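Visita a la yeguada Sotomayor

La puerta de la finca abre a las nueve y los coches se dejan en el prado de la izquierda, antes de la báscula. Fuimos un grupo pequeño, casi todos aficionados que seguimos las carreras de potros y nunca habíamos pisado una yeguada.

Nos recibió Milagros Toledo, responsable de cuadras. La finca tiene 300 hectáreas y 20 yeguas de cría. Empezamos por los boxes de parto, seguimos por la enfermería y terminamos en la pista de arena, donde Hugo Llorente trabajaba a la cuerda con un potro llamado Munimance. Debutará en septiembre si el veterinario no dice otra cosa.

Pregunté por el precio de una cubrición y no quisieron darlo. Sí explicaron cómo se reparte el pienso y por qué han dejado de comprar heno fuera. La madre de Munimance, Werora, estaba en el cercado del fondo y no se acercó a la valla.

La comida va aparte y hay que reservarla al llegar. Yo no lo hice y comí un bocadillo en el coche. El recorrido es largo, con tramos de barro, así que conviene llevar botas. En la finca piden no dejar basura en los prados.
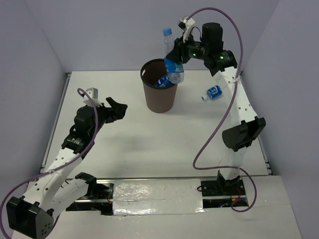
Papelera marrón con una botella de plástico dentro.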